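Against the ten-step cleaning routine

September 26, 2026

I have now read the Sternbridge kitchen reset guide twice, once in April when everyone was passing it around and again this week, and I still don't buy it. The idea is that if you clean your kitchen in a fixed order every night, you will end up with more free time. More free time than what? I used to spend maybe a quarter of an hour on the kitchen after dinner. The reset, done properly, took me closer to double that, and a good part of it went to things that weren't dirty.

I did try it. I gave it 20 evenings, which seemed fair. By the second week I was wiping the outside of the flour jar because the guide told me to, and I caught myself putting off cooking so I wouldn't have to do the whole thing afterward. We had toast for dinner more than I'd like to admit.

Then there is the shopping list. Every one of these guides has one. Sternbridge wants you to own 6 different cloths, one for each kind of surface, and a spray for each. Garach, the newsletter that started as a rival and now reads like a copy, wants a label maker. I have never lost the rice. It's in the rice jar, and you can see it's rice.

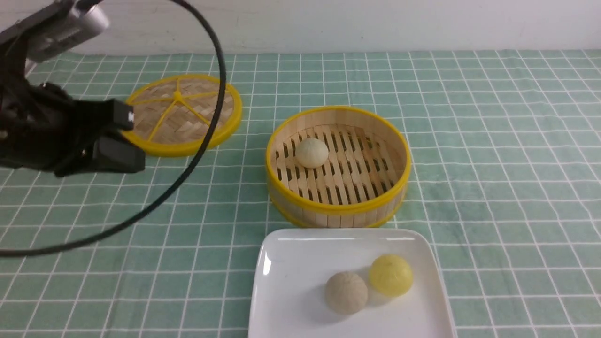
What bothers me most is the claim that bare surfaces make you calmer. Maybe they do for some people. I get calm from knowing where things are, and the things I use a lot are easiest to find when they stay out. A plain cloth does more for me than an empty counter. The mint-green one with the thin white grid makes a table look cared for even with a few soft folds in it, and a bamboo steamer lid can sit on top all day as far as I'm concerned. Under the reset rules the lid goes in a cabinet and the cloth gets ironed. I don't iron tablecloths. My mother did, and she never seemed especially calm.

A reader wrote to say I should try Zivillow instead, the app that sends you one small job at a time. I looked. The free version gives you five jobs and then asks for money. I can think of five jobs without help, and so can my kids, though they keep quiet about it.

So I've gone back to dishes, stove, floor if it's crunchy. The oven gets done when it smokes. If somebody has stuck with one of these systems for a full year and still likes it, I'd like to hear from you, and I'd like to know who does the dishes at your house.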